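房产航拍的交付流程：从接单到出片
演讲备注（讲者自用，正式场次 2021年9月25日）

开场
先报公司名，Clurent，做房产和园区航拍。今天不讲飞行技巧，讲接单之后到交片之前的事。听众里一半是中介，一半是刚拿到执照的飞手，术语说慢一点。问一句：在座有谁因为素材对不上房源编号被退过片？等举手，再往下走。

第一部分：接单表
我们去年一共接了317单，其中72单需要补拍。补拍的原因，天气占得不多，大部分是接单时没问清楚。翻页，放接单表。
表上必填的几项：房源地址、用地边界、业主是否在场、周边有没有学校或者医院、交片日期。边界这一项最容易漏。Giltari那个项目，中介给的是门牌号，飞手拍了整栋楼，业主要的是后面那块空地，来回多跑了一趟。
空域申请单独一张表，不要和接单表合并。合并过一次，审批号填到了备注栏里，后期找了一下午。

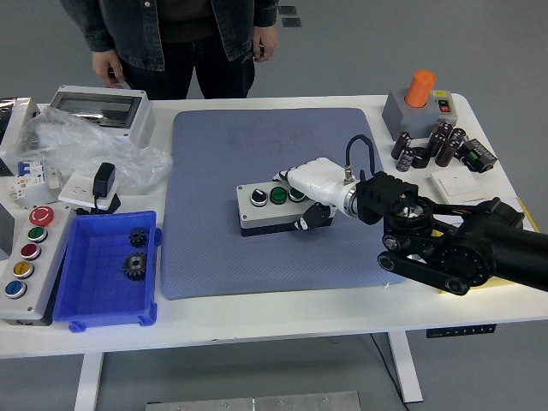
第二部分讲出发前的检查。检查单分三块：机身、电池、存储卡。每一块由一个人从头查到尾，中途不换手。电池按编号成对放，充满的和用过的分两个箱子，箱盖上贴标签。检查的台面要固定，我们办公室现在是白色桌子中间铺一块蓝灰色的垫子，跟这一页上的差不多，要查的设备放在垫子上，查完才装箱。桨叶有划痕就换，不讨论。存储卡出发前格式化，格式化之前看一眼上一单有没有备份。
这里停一下，新飞手通常会问要带几块卡。回答：每个机位一块，再加一块备用。

第三部分：现场
到现场先走一圈再起飞。看电线、看树、看有没有人在院子里晾衣服。邻居出来问，就停下来解释，给对方看委托单。
拍摄顺序固定：先高后低，先外后内。高处的全景光线变化快，错过了就得等。每个镜头头尾多留几秒，剪辑会用到。
Yimer园区那一单可以讲细一点。甲方要求一天拍完四个方向，上午逆光的那一面拍了两遍都不能用，最后改到傍晚。合同里原来没写分时段到场的费用，后来加上了。建议在座的飞手回去也看一下自己的合同。
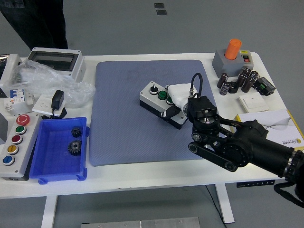 傍晚那一段素材后来用在了片头。甲方没有再提修改，但多出来的工时是我们自己承担的。从那以后，超过两个时段的单子一律先出拍摄计划，对方确认了再排人。计划不用写得很长，一页纸，写清楚几点到、拍哪一面、光线不行怎么办。

第四部分：后期和交付
文件命名用房源编号加日期加序号，不用中文，不用空格。照片当天导出，视频隔一天。
调色只做曝光和白平衡。草坪不要调绿，天空不要换。中介有时会要求把隔壁的工地抹掉，这个我们不做，可以换角度重新选一张。
交付包里放三样东西：网页尺寸的照片、印刷尺寸的照片、视频成片。原始素材保留到下一年的一月，然后清理。有客户在二月来要过，没有了，所以现在交片邮件里会把保留期限写在第一行。

第五部分：价格
时间不够的话，这一部分可以跳过。
Flomedthorpe的住宅单，基础套餐每套收195，包含照片和一条短视频。加急另算。不要当场报折扣价，散场后再谈。
有人会问为什么不按飞行时间收费。答：客户买的是片子，飞多久跟他关系不大，按时间收还要解释等光线的那一段。

提问环节
预留将近十分钟。可能问到的：保险怎么买，下雨改期谁承担，室内能不能飞。保险问题只讲我们自己的做法，不推荐公司。室内的回答是能飞，但要装桨叶保护罩，贵重摆件请业主先收起来。
结束前把接单表的空白版发到群里，检查单也一起发。投影仪关掉，转接头记得带走。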